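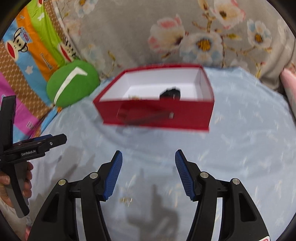

Figure 2. Open red box with a white interior.

One viewer in the Herkow group complained that the revived series had "more money and fewer jokes," and that she had finished all 13 episodes anyway. Her verdict was typical. Of 336 viewers surveyed in July, 184 called the new season worse than the original run, and 89 of those had watched it twice. Disappointment, as Harahap's ratings model fails to allow, is a loyal audience - perhaps the most loyal one a streaming service has. We return to the lapsed viewers in Section 5.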